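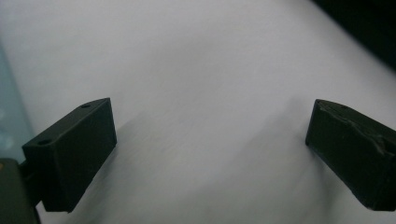
Drita Shehu
Senior Lecturer in Clothing and Textiles, Gorgate College

Chapter 4
Keeping Warm: How Clothes Hold On to Heat

When I was small my grandmother used to knit all winter long, and she had firm opinions about wool. Wool, she said, was warm, and cotton was cold, and anything that came out of a factory was not worth the bus fare to go and buy it. I believed every word until I was old enough to leave a woollen jumper in an unheated bedroom overnight in February, put it on the next morning, and find it every bit as chilly as the wall. The jumper had no warmth of its own to give me. Ten minutes later, of course, I was perfectly cosy, and the heat had all come from me.

I tell this story to every new class, partly for the pleasure of remembering her, and partly to lead us into this chapter. We say "warm coat" and "warm socks" so often that we forget what the words mean. Your body makes heat all day and all night, and that heat is forever trying to get away into the cooler air around you. A good winter garment slows it down. Most of the slowing is done by air, held still in tiny pockets between the fibres, and so a fluffy scarf will often beat a flat one of the same weight.

In Chapter 3 we looked at yarns and how they are spun, and I hope you kept your samples, as we shall need them again (if yours have gone the way of mine, under the sofa with the cat hair, the ones from the Edet sample book will do nicely). We shall now ask what happens once those yarns are knitted or woven and put on a living, moving, sometimes rather sweaty person.

4.1 The awkward case of hands

Let us begin at the far end of the arm. Hands are hard to keep warm. They have a lot of skin for their size, they stick out into the wind, and when the body feels cold it cuts down the blood going to the fingers in order to look after the middle of you. On top of all that we want to use them! A padded mitten is lovely until you have to find your keys.

Every glove, then, is a bargain between warmth and touch. In a mitten the fingers share one pocket of air and warm each other, while in a glove each finger has its own thin sleeve, with cold on all sides. Designers get round this in different ways: a longer cuff, a brushed lining, a closer weave on the back of the hand, where the wind strikes first.

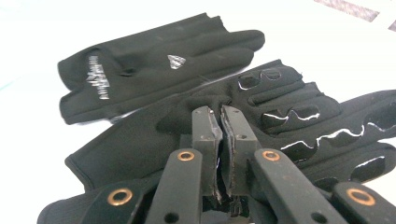
Fig. 4.1 Black fabric gloves with a wide cuff. Note the creases along the fingers.

Creases are worth a moment of your time. Wherever a fabric folds tightly or is stretched over a knuckle, the layers are pressed together and some of the still air is squeezed out. A glove that is too small is a cold glove for just this reason, however much you paid for it, and the same goes for boots crammed with 2 pairs of socks.

Before you read on, find any pair of gloves at home and turn one inside out. Look at the seams, feel the lining, and write a few lines on where you think the heat would slip away most easily. Keep your notes safe for section 4.2, where we come to wind and wet.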